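Materials and Surfaces, Unit 4: Wear and Finish
Instructor: Fenna Postma
Reading for this unit: Girard handout, pages 16 to 19

This unit covers how everyday surfaces age and how to write down what you find. Bring the handout to class and a pencil you can erase. 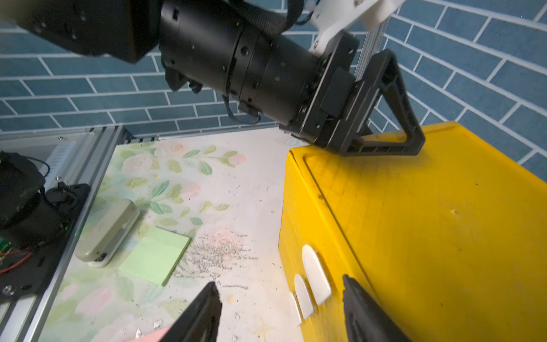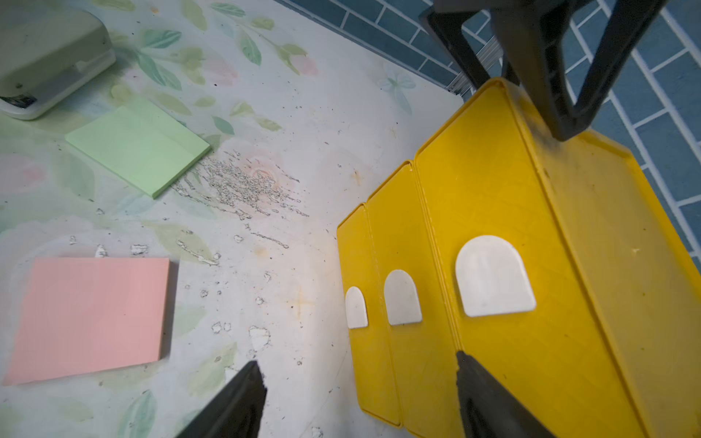
Fig. 1. Scuffing on two surfaces: the top of a yellow crate (first) and a floral-print tabletop (second).

Terms

Scuff: a mark left by rubbing. The material may be moved or polished without much of it being lost.
Scratch: a narrow groove with a clear direction.
Peeling: a top layer lifting away from what is under it.
Stain: a change of color that ordinary wiping does not remove.

Printed and plain surfaces

A print sits in or under a thin top layer. Once that layer wears through, the pattern goes quickly. A surface colored all the way through can lose a good deal of material and keep its color. Fading is a separate matter and usually comes from light or cleaning products.

Rub test

Fold a dry cotton cloth twice. Rub the Kemik sample card for 50 strokes with even pressure, then look at it under a desk lamp held low to one side. Repeat up to 1000 strokes if no change shows. Write down the count at which you first see a change in gloss.

Work in pairs. Maricruz Barrera has the spare cards.

For October

Read the Jornley chapter on coatings. Hand in one page on a worn surface at home, using at least three of the terms above.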